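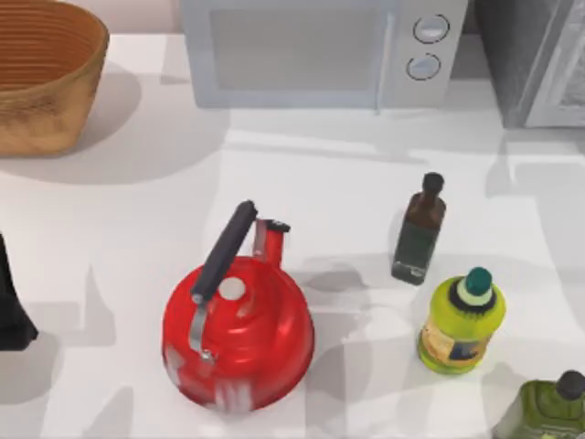

Mindton Break Kitchen, simulated set
Data card, maintained by Embla Hovland and Eilif Tveit

Summary

Mindton is a set of simulated kitchen episodes made for Jernlow, a contract caterer that is putting robot arms into the staff kitchens it runs. The arm takes over resetting the counter between breaks. The set has 928 episodes in 47 counter layouts. All of it is rendered. There are no recordings of employees.

What changes for staff

Kitchen attendants at the Sundqvist site spent 50 minutes of each shift putting things back in place. Under the new plan the arm does this, and attendants keep food prep, deliveries and cleaning. They also get one new duty: checking the counter after each reset and logging anything left in the wrong spot. Jernlow pays for the training hours. Shift lengths stay the same for the trial, which started in May with 2 attendants. Both asked for a stop button they could reach from the sink, and it was added before the first run.
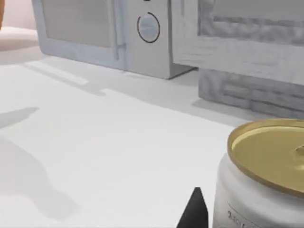 Attendants can pause the arm at any time without giving a reason. Pauses are not tied to names in the log.

Contents

episodes/ rendered camera views and arm positions
layouts/ starting positions of objects
notes/ comments from attendants, with names removed

Known limits

Kettles, bottles and cans do not behave like full ones when tipped. Spills are not modeled. Shadows are softer than under the lights at Sundqvist. A model trained only on this set should not run while people are working at the same counter.

Changes

Thursday, October 19, 2023: fixed object names in the layout files. Loader now needs Trumonell 2 or later.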